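Pen in the cup: getting your first sim task working
Sturdale Robotics Club - how-to pages
Posted by Mimoza Vukadinović, December 12, 2019

Every new member does the pen task before they get to touch anything else, and every new member asks me the same handful of questions, so I've finally typed it all up. The job sounds tiny. The arm picks up a marker and puts it in the mesh pen cup on the table. It took me most of a term to get it right my first time around, so please don't feel bad if you're still at it next week!

You'll need the club laptop (or your own, if it can run the simulator without the fan screaming), the Gronow scene folder from the shared drive, and a bit of patience. No coding background needed beyond what we did in the intro sessions.

Step 1. Open the scene and save your own copy

Load the Gronow scene and save it under your own name straight away. Sidra Afridi lost a whole afternoon of work when two people saved over the same file, and she still brings it up. While you're in there, have a play with the view controls. Get the view low enough that you can judge the height of the cup's rim against the fingers. Looking straight down is hopeless for this task, you lose all sense of how far the pen has to drop.

Step 2. Teach the grasp

Move the arm above the marker with the gripper open, then come down slowly. You want the fingers to close near the capped end, so there's plenty of barrel sticking out underneath to go into the cup. If you grab it around the middle the fingers will bump the rim before the pen is properly in, and the cup goes skating off across the table. It's funny the first time.

Save this as a waypoint called "grasp". Save another one a hand's width higher and call it "lift". Please use those names - Rukhsana's scoring script looks for them and throws a very unhelpful error if they're missing.

Step 3. Line up over the cup

Now for the fiddly bit. From "lift", turn the marker so it's as close to upright as you can manage, then bring it across over the cup. Keep the height well clear of the rim the whole way. I like to stop short, check from the front, swing the view around to the side and check again, because a pen that looks spot on from one direction can be way off from the other.

A little tilt is fine. The cup is a bit wider at the top than at the bottom, which gives you some forgiveness, and I wasted ages chasing a perfectly vertical pen before Zarmeena Lodhi told me to stop being so fussy. What matters is where the bottom tip is. Ignore the red cap, even though your eye goes straight to it, and watch the other end.

Lower it until the tip is just about at the rim and save that as "hover". 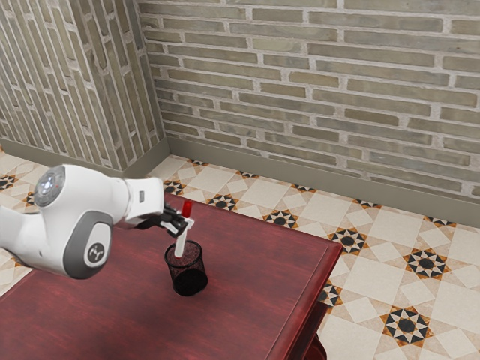 Step 4. Lower and let go

Set the speed right down for this one. Drop from "hover" until a good part of the barrel is inside the mesh, save it as "place", and open the fingers. Then go straight up before you move sideways! If you swing away early, one finger can catch the marker and flick it out again.

If the pen shakes like mad when it touches the mesh, your time step is too big. Halve it and try again. If it falls right through the bottom, someone has switched off collisions on the cup (tick the box in the object settings and we'll say no more about it).

Step 5. Run the batch

Once it works by hand, start the batch script. It shifts the cup a little each time and runs your waypoints relative to the new spot. The standard batch is 376 runs, so go and get a snack. My first go managed 137 good placements and I was thrilled, even though Serena Zuccaro's was miles ahead of mine by then.

Open the log afterwards and look at your misses. If they're all on the same side, your "hover" point is off centre, so nudge it across and run the batch again. If they're scattered everywhere, go back to the grasp, as the marker is probably slipping on the way over.

When you're happy, put your log in the Cilton folder with your name on it and come and find me about the stacking task.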